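Rapport de projet tutoré
Licence professionnelle Métiers du bois et de l'ameublement
Janvier 2020

Valoriser les chutes d'érable dans un atelier de petite série : étude menée auprès de l'atelier Sqalli

1. Contexte et objet de l'étude

Le présent rapport rend compte du projet tutoré conduit par notre groupe au cours du premier semestre. Il porte sur la gestion des chutes de bois massif dans un atelier de petite série. L'atelier Sqalli, qui a accepté de nous recevoir, fabrique des planches à découper, des plateaux et des étagères murales, principalement en érable et en hêtre. Une partie de sa production est vendue par la coopérative Trolari, l'autre directement aux particuliers.

L'atelier conservait jusqu'ici ses chutes dans un local unique, sans tri par essence ni par dimension. Lorsque le local était plein, l'ensemble partait au chauffage, y compris des pièces dont la longueur dépassait 300 mm. Le responsable de l'atelier souhaitait savoir quelle part de ces chutes pouvait raisonnablement revenir en fabrication.

2. Méthode

Les relevés ont été effectués en novembre, pendant les heures normales de production. Chaque pièce retenue a été mesurée, puis classée selon trois critères : la longueur utile, l'épaisseur après rabotage et l'aspect du parement. Les pièces d'une longueur inférieure à 300 mm ont été écartées de l'étude, à l'exception de celles qui pouvaient entrer dans un panneau lamellé.

L'aspect a été apprécié à l'œil nu, en lumière naturelle, à l'aide d'une grille que nous avons établie à partir des usages de l'atelier – les classements commerciaux en vigueur chez le fournisseur Stiklow se sont révélés trop exigeants pour des pièces de récupération. Notre grille distingue les parements sans défaut, les parements à singularité isolée et les parements réservés aux faces cachées.

La question des nœuds a occupé une place importante dans les discussions. Un petit nœud sain n'affecte pas la tenue d'un plateau, mais il est parfois refusé par la clientèle. Nous avons choisi de le traiter comme une singularité isolée, de même que les variations de teinte et les ondulations du fil.

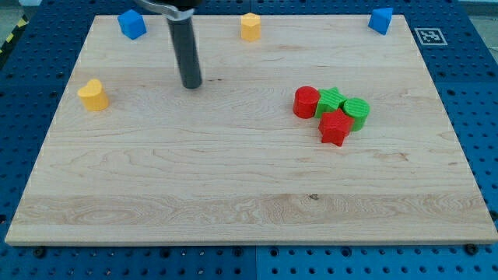 Figure 1 – Planche de teinte claire présentant un petit nœud brun et des ondulations du fil.

Un échantillon de 30 pièces a fait l'objet d'un second examen par un autre membre du groupe, sans connaissance du premier classement. Les désaccords ont porté sur six pièces, toutes situées à la limite entre les deux premières catégories.

3. Résultats

Sur les 30 pièces de l'échantillon, 13 ont été jugées aptes à un réemploi direct, sans collage. Il s'agit surtout de chutes de mise à longueur. Les autres demandent un aboutage ou un assemblage en panneau, opérations que l'atelier pratique déjà pour ses étagères.

Le temps de tri constitue la principale limite. Lorsqu'il est effectué en fin de journée, il est souvent reporté et les chutes s'accumulent auprès de la scie à format. Lorsqu'il est effectué au poste, immédiatement après la coupe, il s'intègre mieux au travail, à condition que des casiers soient disponibles à proximité.

4. Propositions

Nous proposons l'installation de casiers verticaux, un par essence, avec une butée marquant la longueur minimale. Le modèle Hedis, que l'atelier possède déjà pour le rangement des tasseaux, peut être adapté sans achat supplémentaire. Les pièces à singularité isolée seraient orientées vers une gamme de petits plateaux, dont la fiche commerciale préciserait que l'aspect varie d'un exemplaire à l'autre.

Il conviendrait également de noter la date d'entrée de chaque lot à la craie. L'humidité du local n'est pas régulée et les pièces entreposées depuis plusieurs mois doivent être contrôlées avant collage.

5. Limites du travail

L'échantillon reste réduit et n'a concerné que l'érable. Les chutes de hêtre, plus nombreuses, n'ont pas pu être examinées dans le temps imparti. L'étude ne comporte pas non plus de chiffrage complet – les coûts de main-d'œuvre relèvent de la comptabilité de l'atelier et ne nous ont pas été communiqués. La grille de classement figure en annexe, accompagnée du modèle de fiche de relevé.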